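Bench notebook, September
Sorting the watch and trinket bin, Larurham workshop

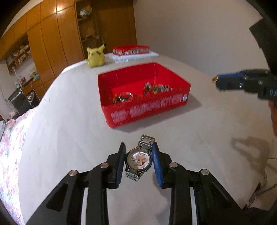 Metal-bracelet watch with the picture dial, red bin behind. Logged as item 6.

Started at 8 with the red bin on the big pale table. It came over from Vibeke Ravn's store as part of the Schumacher house clearance, along with the boxes of clocks that Gilmar is working through next door. The delivery note says "watches and small jewellery, mixed, one bin" and nothing else. No inventory from the family. Lot number is 118, so everything out of this bin gets 118 and then its own number.

Plan for the morning was to get the watches out first, then the loose jewellery, and leave chains until the end when there is more room to lay them flat. Jailson wanted to tip the whole lot out on a tray. We tried that with the last clearance and spent an afternoon looking for a crown that had rolled off under the radiator, so I said no and we took things out one at a time.

Item 6

Metal bracelet, wide brushed links in the centre with smaller polished ones either side. Dark grey bezel, round white dial with a printed picture in orange-brown and tan. There is some small lettering on the dial as well. Thin hands. I have put "pictorial dial, maker not established" on the card for now. Osvaldo thinks it may be a commemorative piece, the sort given out by a firm or a club, and he may be right, but I don't want that on the card until someone has had the back off and read what is inside.

Jobs for item 6:
Photograph dial straight on, with the scale rule next to it.
Open back, note calibre and any numbers.
Check whether the battery has leaked, if it is quartz.
Measure lug width and write it on the card this time.
Clean bracelet, but only after the head is off it.

I have not done any of these yet. The case knife is with Gilmar and he was in the middle of something.

Note on the bracelet for whoever cleans it. The ultrasonic tank is still set for the brass clock parts and the solution in it is the ammoniated one. Drain it and make up fresh with the mild concentrate before any of the watch bracelets go in. Amancay did two from the previous lot in the old solution and the polished links came out with a bloom on them that took her most of a day to get off.

Rest of the bin

Left-hand side is mostly orange, black and brown pieces in a small heap. The bigger cluster to the right is a proper jumble, silver and black with bits of yellow and pink in it. I have left both where they were and will work from the left. Anything that comes out joined to something else should be carded as one item with a note, and separated later under the lamp. Do not pull.

Stones and plastic to be kept apart once they are out. Use the Darnier trays for stones, the ones with the felt, and the ordinary lidded pots for plastic and glass. If you can't tell which it is, put it in a pot and mark the lid with a query.

Valuation

Vibeke rang mid-morning. The family have been told a figure of 3,000 for the whole clearance, clocks included, and she would like to know if the bin changes that. I told her I could not say from one watch. My guess is that the clocks carry nearly all of it. She will want something in writing before the end of the month, so the cards need to be legible. Jailson, your sevens and your ones.

If anything turns up that looks like gold, it goes in the safe the same day with a slip, and the slip number goes in this book. Test at the bench by the window with the new acids. The old bottles are past their date and should have gone already.

Other matters

The lamp on the left of the table flickers when the compressor cuts in. Moved the plug to the other wall and it seems better. Osvaldo to look at it properly.

We are down to the last packet of small card tags. I have ordered more from Zetura, along with thread and a box of the self-seal bags in the smallest size. Their smallest size last time was bigger than what we had before, so a ring slides about in it. Fold the bag over and put the tag on the outside.

The big table has picked up a few scratches from the clock cases. Clocks are to stay on the blanket in Gilmar's room from now on, please. The pale surface is the only one where we can see a dropped screw and I would like to keep it that way.

Asked Amancay whether she had any record of picture dials from the last few clearances. She remembers one with a ship on it, leather strap, sold on its own. She will dig out the card so I can compare the printing and see how the hands were fitted.

After lunch

Gilmar finished with the case knife at 3. He is holding on to the fine blade until tomorrow, so backs can be opened then, starting with item 6. I used the time to write up blank cards for the rest of the lot and to clear a shelf in the cabinet. Top shelf is for 118 only. Please don't put the clock keys there.

Lid for the red bin is on the hook behind the door. Cover it at night and sign the sheet.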